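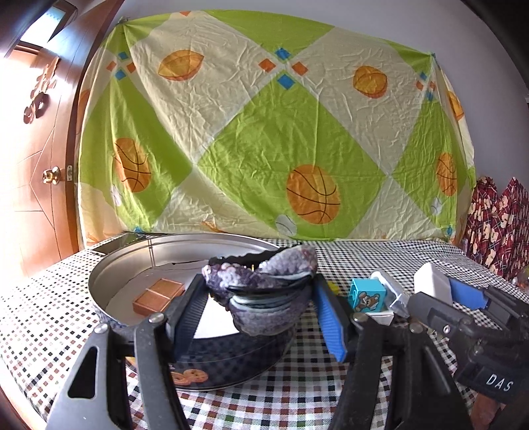

Amber Segers wrote back after my last update to ask whether a pattern with missing pieces is even worth keeping, and I've been chewing on it ever since. Short answer, yes! If the envelope and the instruction sheet are there, somebody can usually work out the sleeve. And if all we have is the sleeve, well, I keep that too, in a drawer I try not to open when visitors come.

So, where we are with the Flanwood Pattern Library as of 30th March. We've cataloged 3,483 home sewing patterns, nearly all of them from attics and spare rooms in Flanwood and out toward Galholm. Of those, 194 are missing at least one piece and have been marked that way in the catalog. I had hoped to be further along with the children's clothes, but the tissue is thin and a lot of it was folded by people in a hurry (I know, I'm one of them). Every sheet has to be opened flat, checked against the guide and folded again, and you can't rush that without ripping something. 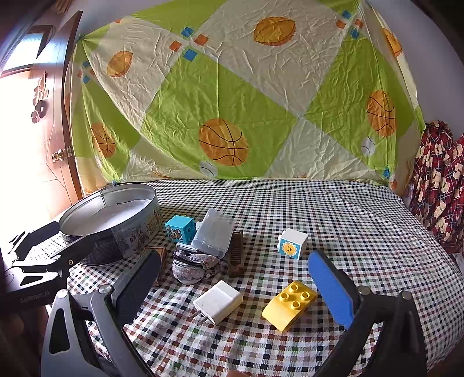 Van Hecke Fund Grantee Reports, No. 68, page 2

The catalog itself is now in Monine, which took me most of the winter to get used to. Searching by size is great. Searching by decade is a mess, as half the envelopes carry no date and I was guessing from the collars. I've stopped guessing. Undated ones now just say undated, and I went back and fixed the early entries, so please don't be surprised if the totals by decade look smaller than in the fall report.

Lending is the part I'm happiest with. People can borrow a traced copy and keep the tracing, and the original stays with us. Aprons go out the most, then pajamas – I would have bet on dresses. One borrower brought back a list of corrections to a 1950s skirt that had a dart in entirely the wrong place, and we now clip notes like hers to the folder for the next person.

Money: we're under on supplies and over on tracing paper, which I had down as its own line and badly underestimated. I'd like to move what's left of the travel money across to cover it. The Galholm pickups are done, so I don't expect to need the gas. If that's okay with you, I'll send the revised budget page separately.

Still to do before June: the rest of the children's box, the knitting leaflets that keep turning up in with the patterns, and around 50 envelopes with water stains that need a decision. I'd also like your thoughts on opening one evening a month.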